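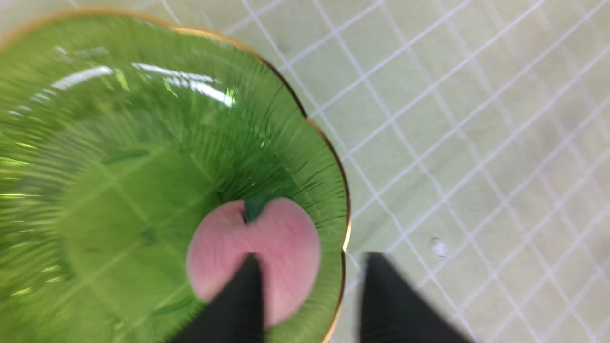 We gave up the car in August and I said I'd write something once we had got through most of a winter without it.

The money first. Insurance, tax and the last MOT repairs came to £1,049 for the year before we sold it, and that leaves out petrol. Since then we have spent almost £300 on buses and taxis. The number 4 goes into Guramberg and stops near the supermarket, so food shopping hasn't changed much, except that we go more often and buy less each time.

Visiting family is harder. It takes 2 buses with a long wait between them, and the last one back leaves too early for a proper evening meal. We've hired a car from Clenar once and will probably do so again at Easter.
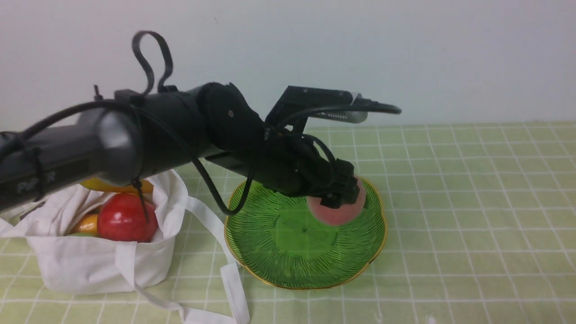 *Pink ball on the green glass plate.*

I still need to sell the roof bars, which are in the shed. I'd take any sensible offer for them.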